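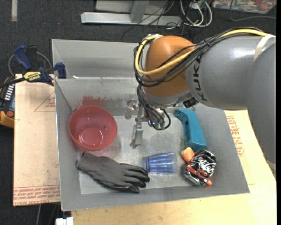 A gray open bin with a small collection of objects in it.

Junk drawer (also odds bin, bits box, or in my grandmother's house, "the Fekete," after the family who left theirs behind)

A junk drawer is the spot in a home where small things go when they don't have a spot of their own. It doesn't have to be a drawer! Mine was a cookie tin for years, and I've seen bins, baskets and one very full soup pot.

Where the name comes from
I've gone digging for this and people disagree. Maham Awan, who wrote the kitchen pages on this site, thinks it spread once houses got built-in cabinets and there was suddenly a shallow drawer left over by the phone. I like that idea, though my aunt in Skusstead swears everyone there said "odds bin" long before anybody had a phone.

What goes in one
Rubber bands, dead pens, takeout menus, birthday candles, keys to who knows what. Batteries turn up too, and please keep those apart from loose coins and paper clips (tape over the ends if you can).

Cleaning it out
Corey Sutcliffe's method is to tip the lot onto a towel every July and give himself 20 minutes. I tried it and ended up with 12 keys, 2 of which opened something. I kept the rest, of course.

Regional habits
In Dakau the drawer is usually in the hall, near the coats. I'd love to hear from anyone who knows why.

See also: Button tin; Key hooks; Pantry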